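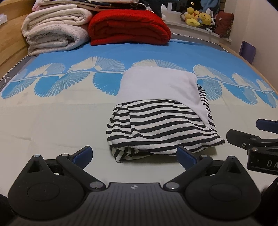 Figure 1. A striped and white garment folded on a bed.

How Students Wash and Store Their Clothes: Project Report
Santeri Miettinen and Nelli Peltonen
Course: Home and Environment

1. Background

When people talk about clothes and the environment, they mostly talk about buying. We wanted to study what happens after the buying. Washing uses water and power, and it also makes the fabric weaker. Our question was simple: do students wash clothes because they are dirty, or because they do not know where else to put them?

2. Method

We made a short survey and sent it to the residents of the Ladell and Pimentel student houses. We received 272 answers. After that we asked 10 residents to keep a laundry diary for two weeks in November. In the diary they wrote each piece they wore, how long they wore it, and where it went in the evening. Nelli made the survey form and Santeri did the interviews at the end.

3. Results

The most common answer was that a shirt goes to the wash after one day, also when it has no smell and no stain. Jeans and sweaters were worn longer. In the interviews many residents spoke about "the middle clothes" -- pieces that are not fresh enough for the closet but too clean for the wash. These stayed on a chair or on the bed, and on laundry day they were often washed together with the rest.

Six of the diary keepers said that they changed their habit already during the diary, only from writing it down. This is nice for them, but it makes our numbers less sure.

4. Problems in the work

The machines in Pimentel were out of order for some days, so the diaries from there show fewer washes than normal. We also forgot to ask about sports clothes, and this was a mistake. Two diaries had empty pages and we used only the filled part.

5. Suggestion

We suggest to the houses that each room gets a few wall hooks for the middle clothes. The cost is small, and the hooks can be tried first on one floor of Ladell.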